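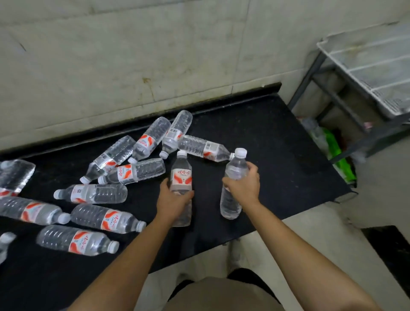
Bottled water: getting it out of the wrap and into some kind of order

I buy water by the case from the Asian grocery on our side of town, and for years my system was to rip a hole in the shrink wrap, shove the whole case on the pantry floor and fish bottles out through the hole until the thing collapsed. If you have ever stepped on a rolling water bottle at six in the morning you know why I quit doing that.

Now I unpack onto the counter first. Everything comes out, it all gets laid down any old way, and then I stand the bottles up one in each hand. Two at a time goes faster than you'd think! One in the left, one in the right, set them down, go back for two more. I tried grabbing four once, by the caps, between my fingers. Don't.

The kind I get is Wahaha (娃哈哈 on the label, red and white with the wavy pattern), in clear ribbed bottles with white caps. The ribs are handy for this job, they give you something to hold. With a smooth bottle I take it up by the shoulder, just under the cap, and it slides around less.

Start at the front edge

Stand your first ones up near the front of the counter, where you are, and work backward into the pile. I did it the other way for ages, starting against the wall, and kept knocking over the ones I'd already stood up with my sleeve. If your counter has any slope to it (ours does, toward the sink, the builder and I are no longer speaking), put a dish towel down under the ones lying on their sides. A folded towel along the front works too.

Dark counters show everything, by the way. Ours is black and every ring of water dries into a pale circle. Wipe the bottles if they've been in the fridge or a cold garage, and wipe the counter after, with a dry cloth and not a wet one. I was using spray for a while and only adding streaks.

Look each one over while it's in your hand

You're picking them all up anyway. I check that the cap is tight and the ring under it isn't broken, then give the bottle a little squeeze. A leaker goes soft, and you'll want to find it before it's been sitting on a shelf over your flour. I had one go in December behind a bag of rice and I didn't find it until the bag was a brick.

Dates are printed tiny, and on some bottles I need the phone flashlight and my other glasses. I write the month I bought them on the cap with a marker, just "DEC" or whatever it is. White caps are great for this. Colored ones, use a bit of masking tape.

Labels forward, or don't bother

My friend Huệ Thân lines all of hers up with the labels facing out like a shop, and it does look lovely when you open the door. I do it when company is coming. The rest of the time I face the labels forward only if I have two kinds of water going, the plain and the fizzy, so that I can tell them apart without pulling one out. My husband cannot tell them apart either way, so the fizzy has its own shelf now.

Where they go after that

Here's how ours gets divided up:

Fridge door: as many as will stand without leaning. If they lean, the door pops open overnight, and I have thrown out a whole carton of half-and-half over that.

Pantry, low shelf: the main lot, standing up. Water is heavy and I don't like it over my head. The shelf is an old Boltis unit from the garage and it bowed in the middle when I had two cases side by side, so now one case goes left and one goes right, right over the uprights.

Car: a couple in a tote in the trunk, and only in cool weather. In summer I carry them in and out. A bottle that has been baking in a car tastes like the car.

Bedroom closet: a few for power cuts. I swap these out when I change the smoke alarm batteries, and the old ones go to the kettle or the plants.

A bin that fits

The best thing I bought was a plain open bin, 31 dollars for a set from Teixeira, the kitchen place by the post office. It's long and narrow and it slides out like a drawer. Measure your shelf depth before you go!! I didn't, the first time, and those bins now hold wrapping paper. Measure the bottle, too, standing up with the cap on, and leave yourself enough room above to get your hand in. You need more than you'd guess, because you tip the bottle forward as you lift it out.

If you'd rather lay them down, that works in a deep shelf, but you need sides. Cardboard is fine. I cut down the tray the case came in, folded the front edge in half so it makes a low lip, and taped it. It lasts a few months and then it goes in recycling and you make another. Lay them all with the caps facing you, and don't go higher than two layers or you'll pull one and start a landslide.

Another one for small kitchens: a magazine file turned on its back. Skinny bottles go in one behind the other and you can stack the files. Mine are the stiff plastic sort (Witari, from the office aisle). The cardboard ones sag.

New ones to the back

Everyone says it, and I say it too, and then I come in tired and plunk the new case down in front. What got me to behave was leaving the bin half empty on purpose. I don't shop for water until the bin is down to the last row, then I pull that row forward and fill in behind. If there's no old row to move, I've got no excuse.

How much to keep

I'm not the person to ask about proper emergency storage, look up what your county recommends. For everyday drinking I kept a tally on the fridge one winter because we were arguing over it. We went through 39 bottles in a month, and most of those were people grabbing one on the way out the door. So I put four refillable bottles by the door, filled from the tap, and the next case lasted and lasted. I still buy the cases for guests and for the car, and because my mother-in-law won't drink from our tap and I have stopped discussing it.

The empties

Caps: our recycling wants them back on. Yours may want them off, so check.

Squash them before the cap goes on. Hold the bottle upright, press in the middle, fold the bottom up toward you, then screw the cap down tight while it's flat. Ribbed ones crackle like fireworks, so maybe not during naptime.

Labels: if it's a wrap-around that comes away easily I peel it, and if it's glued on I leave it. Life is short.

I keep a paper grocery bag on a hook inside the pantry door for them. When I used the big bin I never emptied it, and when it finally went out it was me dragging it down the steps. The bag fills up and you take it out, done.

A few reuses that have stuck around

Bottom half of a bottle, holes poked in it with a hot skewer (window open, please): a seedling pot. You can see the roots, too, so you know when to move them on.

Top half, cap off, upside down: a funnel for rice or birdseed. Cut it a little long and trim it back. The cut edge is sharp, so run some tape over it.

Whole, three-quarters full of water, in the freezer: a cooler pack you can drink later. Leave that space at the top! I filled one to the brim and it split up the side and froze itself to the peas.

Whole, full, one on each corner of the picnic cloth. Cheaper than those clips, and you've got to carry the water anyhow.

Things readers wrote in

Someone asked if you can leave the shrink wrap on and just stack the cases. Sure, if you've got the floor space and go through them fast. Cut the wrap along one long side with scissors and fold it back, and the rest of the case holds together pretty well. It's tearing a hole in the end that makes it come apart.

Another reader has a Zeltel rack, the wire kind with the tilted shelves, where the next bottle rolls down when you take one. She likes it a lot except for the noise. Check the width of the channels against your bottles before you order, skinny ones go crooked and jam. She fixed hers with a strip of foam down one side.

And a question I get every summer: how do you get the bottles cold fast? Wet paper towel wrapped around each one, freezer, set a timer. Please set the timer. See above about the peas.

Next up I'm doing the spice drawer, which I've been putting off since spring. If you have a way of labeling jar lids that survives a damp hand, tell me in the comments, mine all smear.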